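Drying Herbs at Home: A Comparison of Three Methods
Project report, Food and Household Science, second year
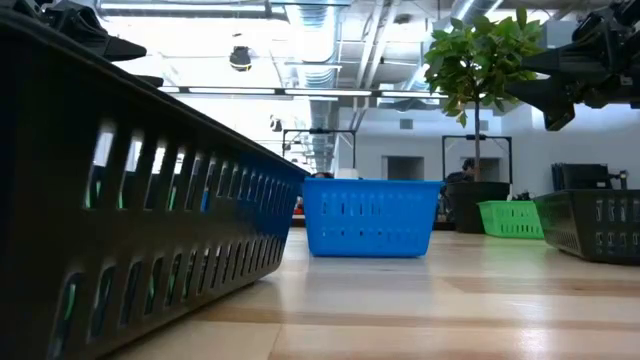
Grerstead, 16 May 2026

1. Background

Many households in Grerstead grow herbs in a yard or on a balcony, and most of the harvest comes in faster than it can be used. Drying is the oldest way to keep it. The advice in cookbooks and on seed packets does not agree on how to do this. Some sources say to hang the herbs in bunches, some say to spread them out flat, and some say to use the oven on its lowest setting.

For this project we compared the three methods using mint, parsley and thyme. We wanted to know how long each method took, how much work it was, and how the dried herbs compared in color and smell after storage. We did not test for bacteria or mold in a lab, and the report makes no claims about food safety beyond what could be seen and smelled.

2. Material

All the herbs came from the school garden and from the Peltness allotments, which let us cut from two shared beds. We started in October with mint and thyme, and repeated the test in the spring with all three herbs. The parsley in the fall was already yellow and we left it out of that round.

In total we dried 675 grams of fresh mint and 600 grams of fresh thyme, divided evenly between the methods. We had less parsley and used it only for the spring round. The herbs were cut in the morning, rinsed in cold water, shaken and patted with a clean dish towel. Leaves with brown spots were thrown out.

Weights were taken on a Toltik kitchen scale, which shows whole grams. This was good enough for the fresh herbs but not very good for the dried ones, where a small batch may weigh only a few grams. A finer scale would have been better.

3. Methods

Hanging. Stems were tied with cotton string in small bunches and hung upside down from a line in a storage room with the door open. The room has one window, which we covered with brown paper to keep out direct sun.

Flat drying. Leaves and short stems were spread in one layer on cotton cloth and turned once a day. This was done in the same storage room so that the air and temperature would be the same as for the hanging bunches.

Oven. Leaves were picked off the stems and put on baking sheets lined with parchment paper. The oven was set to its lowest mark and the door was held open a little with a wooden spoon. We checked every 15 minutes.

A batch was called dry when a leaf broke between two fingers instead of bending. Dried herbs were kept in glass jars with lids in a dark cupboard. We opened the jars after one month and compared them side by side. Each of us wrote down a score for color and a score for smell before talking about it.

4. Results

The oven was the fastest method by far. Thyme was dry in under two hours and mint took slightly longer. Parsley was uneven, with the thin leaves turning brown at the edges while the thicker parts still bent.

Flat drying took between four and seven days. Mint dried evenly when the layer was thin. In the first round we put too much on one cloth, and the leaves in the middle turned dark. We weighed that batch but did not include it in the comparison.

Hanging was the slowest. Thyme was dry in nine days and mint took 11. The leaves on the outside of each bunch were ready several days before those in the middle, and the bunches we had tied too thick were still soft near the string when the rest was done. In the spring round we used fewer stems in each bunch and this helped.

For color, flat drying got the best scores for mint and parsley. The hanging mint was nearly as green. The oven mint was a dull olive color and got the lowest score. For thyme there was hardly any difference between the methods.

For smell, hanging and flat drying came out the same for mint, and both were clearly stronger than the oven batch. Thyme smelled strong no matter how it had been dried. Parsley was weak in all three cases, and two of us would not bother to dry it again.

5. Short survey

We also handed out a paper survey at the Nepia garden center and got 93 completed forms back. The most common answer to how people keep their herbs was freezing, followed by hanging. Few people used the oven. Several wrote that they had tried it once and burned the herbs. The most common reason for not drying herbs at all was lack of space.

The people who answered were customers at a garden center, so they probably grow more herbs than most. The results should not be taken as true for the whole town.

6. Sources of error

The weather was different in the two rounds. In the fall the storage room was damp, and in the spring the heating had been turned down. We wrote down the temperature every day but had no way to measure the humidity, and humidity likely matters more.

The scoring was done by people who knew which jar was which. We thought of covering the labels only when the fall scores were already written down, and kept the same procedure in the spring so the rounds could be compared. A blind test would be more reliable.

The oven at school does not show exact degrees at the low end. Another oven may give other drying times.

7. Discussion

Thyme is easy to dry and the method does not seem to matter much. Someone in a hurry can use the oven. For mint we would pick flat drying if there is room for it and hanging if there is not. Parsley is better frozen, going by the survey comments, but we did not test freezing ourselves.

The oven has to be watched the whole time and it uses electricity for close to two hours for a small amount of herbs. We had planned to work out the cost but could not borrow a power meter in time. Hanging takes a few minutes to set up and then nothing more until the bunches are dry, while flat drying needs somebody to turn the leaves every day, including weekends. We missed two days in the fall round.

A follow-up project could compare freezing with drying, or look at how long the dried herbs keep their smell. Our jars are still in the cupboard and will be opened again in October by next year's group.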